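Boletín del taller Melleveck
Lunes, 28 de marzo de 2022

Enseñar con la mano: novedades del proyecto Brurnik

Desde diciembre trabajamos en Brurnik con la pinza de mano. La persona la lleva como una herramienta, hace la tarea y el sistema guarda el movimiento de la muñeca y la apertura de los dedos. Después, con estos datos, entrenamos el brazo de la sala de Cakholm.

En las primeras semanas grabamos solamente piezas blandas. Ahora pasamos a los envases de cartón, como las cajas de film para alimentos, y encontramos otras dificultades. Una caja larga se debe coger cerca de un extremo y mantener vertical, sin apretar demasiado. Quien graba siente la presión en su propia mano, pero el brazo no tiene esta sensación y por eso pedimos cerrar los dedos despacio.

También comparamos con el mando a distancia, que usamos con el programa Kahsay. Con el mando, una persona nueva necesita 15 minutos para hacer un agarre aceptable; con la pinza empieza casi enseguida. El mando sigue siendo útil para corregir errores - sobre todo cuando el brazo ya está cerca del objeto y falla en el último momento.

Para las próximas sesiones rogamos tres cosas: empezar siempre con los dedos abiertos, no girar la muñeca con brusquedad y repetir la toma si la caja se resbala. Las tomas con resbalón se guardan en carpeta aparte, no se borran.

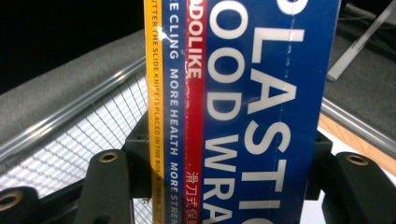

Quedan libres dos turnos de grabación por la tarde. Quien quiera participar puede apuntarse en la hoja de la entrada, también sin experiencia previa.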